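How do I compare two rounds of an optimism survey without making a mess of it?

Posted by Pavithra Subramaniam, 2019-04-06

Hi everyone! I've been reading this board for ages and finally have something to ask. I write up the residents' survey for our district newsletter in Grallness, and I love doing it, but I'm a self-taught numbers person and this round has me a bit stuck.

We ask people whether they expect their own life to get better, stay the same or get worse over the next 12 months. Then we take the "better" share, subtract the "worse" share and call it the net score. This time 1,025 people answered, and last June we had the same number (pure luck, we didn't plan it). The net score has dropped by 8 points. "Worse" is now 16 per cent.

My editor wants the headline to be that renters have lost hope, as their net score dropped further than anybody's. But there are only 100 renters in the sample each time. I have a bad feeling about that headline and can't explain why in a way that will survive a phone call.

So is the overall drop real? Is the renters' drop real? And what do I do with the people who say "don't know"? At the moment they get left out of the chart altogether, though they're counted in the percentages.

I've also got a second set of results from Illel, next door, who ran theirs through Grikance as an online form. We knock on doors. I'd love to put the two towns side by side if that's allowed!
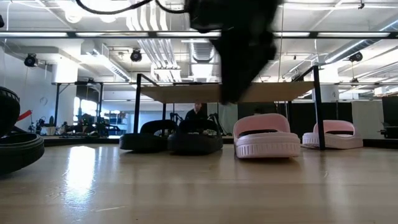

The row of slides on the table, with the pink-and-white ones to the right.

Thanks in advance. I'm happy to post the full question wording if anyone wants it.

Sunil Mollah

What a great question, and good on you for having the bad feeling before it went to print and not after!

Start with the whole sample. For a single percentage with 1,025 people, the usual margin of error is 3.1 points either way. That's the one everybody quotes. Trouble is, you aren't reporting a single percentage. You're reporting a net score, and a net score wobbles more than either of the two numbers it's made from. Then you're comparing it with another net score, which has its own wobble — so the margin on the change is bigger again. I ran yours assuming 40 per cent said "better" (swap in your real figure) and got a margin on the change of a bit over six points.

Your drop is bigger than that, so I'd be comfortable saying optimism is down. I would avoid saying how far down in any dramatic way. "Fell" is fine. "Collapsed" isn't.

Now the renters. With 100 people, the margin on a single percentage is nearly ten points, before you've subtracted anything or compared anything with last time. By the time you get to a change in net score it's pushing twenty. The renters' score would have to move a very long way before you could be sure it had moved at all. And you want to say renters fell MORE than the others, which needs the gap between two changes to stand up. That's a harder test still.

For the phone call, try this: ask your editor to picture ten of the renters happening to be out when you knocked, and ten different ones opening the door. That alone could shift the result by several points with not one person in Grallness changing their mind.

All of that assumes your doors were picked at random, by the way. If you do whole streets at a time (lots of small surveys do, it saves so much walking) the real margins are wider, as neighbours tend to be like each other. How do you pick yours?

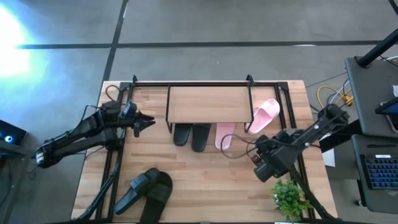
Pavithra Subramaniam wrote back that the doors were chosen from the rates list, every so many addresses from a random start, and that blocks of flats were counted as a single address until this round, when they were split up by unit.

Oh, now that is interesting! Random start from a list is lovely, keep doing that. But the flats change is a big deal. If a block used to be one address, then people in flats had far less chance of being picked last June than they do now. And who lives in flats? A lot of your renters, I'd guess. So the renters in the two rounds may be quite different kinds of renters, whatever the numbers say. I'd put a line about it under the chart, and I'd drop the renters headline completely. Run them as a sentence near the end, with the 100 stated plainly, and ask again next round.

If you can, go back to the old forms and see whether weighting the flats up changes the overall net score. It's a fiddly afternoon with a spreadsheet but really satisfying when it comes out.

tallyho_marg

I'd just leave the don't knows out. Everyone does and readers don't care.

Hirose Street Stats Club

Have to disagree with Marg there, sorry! Keep them in, and put them in the chart. If you quietly drop them, all the other shares go up, and if there were more of them in one round than the other you can get a change out of nowhere. Pick one way of doing it, do both rounds that way, and say so in the notes.

"Don't know" can be the best part of one of these surveys too. In our own little one it went up the year the mill was up for sale. People hadn't turned gloomy, they were waiting to hear. A net score can't show you that, since "same" and "don't know" both vanish from it. I'd print all four shares and let the net score sit beside them.
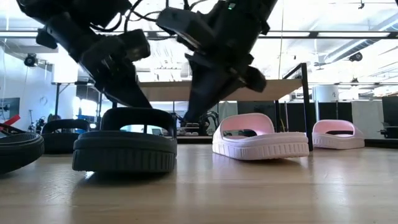
Black slide in front, with the two grippers over the table.

On Illel: side by side, yes, if you're careful. Compared as if they were the same survey, no. An open online form gets whoever finds the link and feels like filling it in — often people with something to be cross about, or something to be thrilled about. There isn't a proper margin of error for that, however many replies came in. People also answer a bit differently to a human on the doorstep. They're cheerier, most of the time!

What you could do is ask Illel for their wording. If their question says "your life" and yours says "your household", stop there. If it matches, print the two charts on the same page with a plain note under each saying how it was done, and don't draw a line from one to the other.

Please do post the full wording, and the order the questions come in as well. If you ask about grocery prices straight before you ask about the next 12 months, you'll get a gloomier town.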